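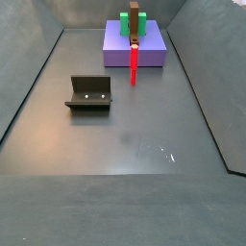 Bin 3 at the start of the morning. Bracket on the floor, block stack at the back wall.

Pomare cell notebook, Zunier assembly, bench side. June, early shift.

Carrying on from the last entry, which ended with the word "almost" underlined twice. I have read it over and cannot tell what I meant by it.

Setup this morning: one black L bracket in the bin, two screws in the base, block stack left standing at the back. The stack belongs to the obstacle test. The cell is meant to pick the bracket and leave the blocks where they are. Trukico's setup sheet calls this "selective retrieval." Heather calls it "minding your own business" and says she has worked with people who never got the hang of it.

Settings as we left them, except approach speed, which Ewan dropped again before I got in. He wrote the new value on a sticky note and put the sticky note on the lid of the coffee can, so I found it before he had to tell me. Good system. Please keep doing it until the lid is full.

First run of picks: 28 tries, bracket turned a little by hand between each. The misses were nearly all the same miss. The vision picks up the bright screw heads very nicely, decides they are the most interesting thing in the world, and puts the center of the part somewhere between them and slightly too far forward. Then it closes on the lip, the bracket tips, and it reports a good pick with great confidence while holding nothing. I did that for most of my first year here, so I'm not throwing stones.

Things tried, in order:

Turned the overhead light down. Screw heads less bright, everything else less bright too. Worse.

Put a strip of blue tape on the upright flange. Much better. Also useless, as Arnura is not going to accept brackets with tape on them, and nobody is going to stand at the bench putting tape on brackets so that a machine can pick them up. (I raised this as a joke. There was a pause on the call with Trukico that I didn't care for.)

Masked the screws in the software so it ignores small bright round things. Better than bare, not as good as the tape. Leaving this in. It now ignores loose screws on the floor of the bin as well, which matters, see below.

Changed the grip point by hand to the upright. Best so far with the flange facing the way it is now. Haven't tried it with the bracket on its back. Would like to try that before anyone upstairs sees a number.

Loose screws. The old way, whoever was at the bench would see a dropped screw in the bin and fish it out without thinking about it. It was never on the work instruction. Heather went through the instruction with me at the end of last month looking for everything we do that isn't written down, and we quit when we ran out of margin. Fishing out screws. Putting the ones with a chewed head in the yogurt pot. Turning the tray so the person on your left can reach. Noticing that the whole lot smells of the wrong oil. The cell does none of this and doesn't know it should. With the mask on it now officially can't see a loose screw at all, so we need either a second check with the mask off or a person who looks. I have written "a person who looks" on the open items list and Ewan has written "define looks" next to it.

Bin floor: there is a patch of white scuffing on the right side toward the front. Not in any drawing. I asked whether to wipe it, and then we both looked at it for a while and decided to leave it for the rest of this week's runs so we don't change two things at once. If it throws off the vision later we'll know to blame it. If it doesn't, it can stay. Logged here so the next shift doesn't get helpful with a rag.

Second run, after the mask and the new grip point: 120 picks, left it going through the break. Came back, it was still going, which I found a bit insulting. Blocks were not touched in any pick I watched. I was at the vending machine for a stretch and will only speak for what I saw. The log has no contact events. The log also had no contact events on the day it knocked the whole stack over, so I'd like the log looked at. Ewan has that.

Cycle time is slower than Heather by a good margin and slower than me by a smaller one. It doesn't stop to talk, so over a full shift it comes out ahead. This has been pointed out to us on a slide.

Which brings me to the staffing part. I know this is a bench notebook, but nobody has given me anywhere else to put it, and Ewan said to write down what changes, so.

What the bench looks like now: pick bracket, check both screws are seated, turn it, set it in the tray, repeat. Two of us on it, swapping sides at the break so the same shoulder doesn't take it all. It is dull and I have complained about it in three different notebooks. My shoulder has complained about it in none, being illiterate, but it keeps me informed.

What it looks like with the cell, as far as I can make out from the plan: one of us loads, clears jams, does the seated-screw check at the outfeed, and signs the sheet. The other goes to the Arnura rework table, which has been short since winter. Nobody is let go. I have that from the production meeting and it's in the minutes, and I asked for it to be in the minutes.

So fewer hours of reaching into a bin. I'm for that. More hours of watching something else reach into a bin, and I'm less sure. After the long run this morning I was more tired than I get from doing it myself. You can't drift. When I do the brackets by hand my head can be anywhere, and my hands will stop by themselves if something feels wrong. Watching, there's nothing for the hands to do, and I noticed I was standing with them half out in front of me like somebody teaching a kid to ride a bike.

Heather had the same thing on her turn and put it better, which annoyed me. She said the bench used to be boring and now it's boring with responsibility. She'd like the watching turns kept to 20 minutes before swapping to something with parts in it. I agree. Ewan agrees too, but he also has to get it past scheduling, where they think in blocks of half a shift. He's going to ask.

The other thing that came up: talking. With two people at the bench you talk. With one at the cell and one at rework you'd have to shout across the aisle, and most of what we say isn't worth shouting. Some of it is how the new people learn the job, though. I learned about the chewed heads because Heather said "not that one" without looking up. I don't know how that gets into a training plan. Ewan suggested a short video. Heather gave him a look and he wrote "video??" on his pad and then crossed out one of the question marks.

Fair to say what's good as well. The nights crew want it. They've had one person on that bench since spring, with no swapping, and they would take the thing as it is today, tape and all. And Ewan has been decent about it. He turns up in the mornings, stands at the bench, and did half a tray by hand on his first visit so he'd know what he was replacing. He was terrible at it. He put two in backward and had the manners to go back and find them.

The pace question is still open. At present the cell runs at whatever speed it runs and the person at the outfeed keeps up. I would like it the other way around, with a pause button that anyone can press without having to fill in a reason code. The current list of reason codes is long and does not include "sneezed." Trukico say the pause can be set up without a code. Somebody at our end has to say yes to that in writing. Heather has started the email. It was very polite when I last saw it, so she may still be warming up.

Open items:

Bracket on its back, flange down. Not tried. Do this one first.

Screw mask on, loose screw in bin: what does it do with the screw under the bracket? Try a few on purpose and write down each one, including the boring ones.

Log and contact events (Ewan).

Height of outfeed tray. It's set for Ewan, who is tall. Heather can reach it. Heather shouldn't have to.

Seated-screw check: stays with a person for now. Needs a line on the sheet saying whose initials go there, as there are now two boxes and a robot.

Swap times (Ewan to scheduling).

Pause button, no reason code (Heather, email).

Yogurt pot. Needs a proper container and a part number if it's going to be in the instruction. I've asked stores. They asked what kind of yogurt.

For whoever picks this up on second shift: leave the block stack where it is, leave the scuffs, leave the light alone. Approach speed is on the coffee can. If it tells you it has a bracket, look.

Added later, before lunch. Tried the bracket on its back after all. It found it, went down very slowly, and stopped just above it and asked for help on the screen. First time it has asked before getting it wrong. Ewan is delighted and has taken a copy of the log. I pressed the button, it wanted a reason code, and there wasn't one for that either. I used "other."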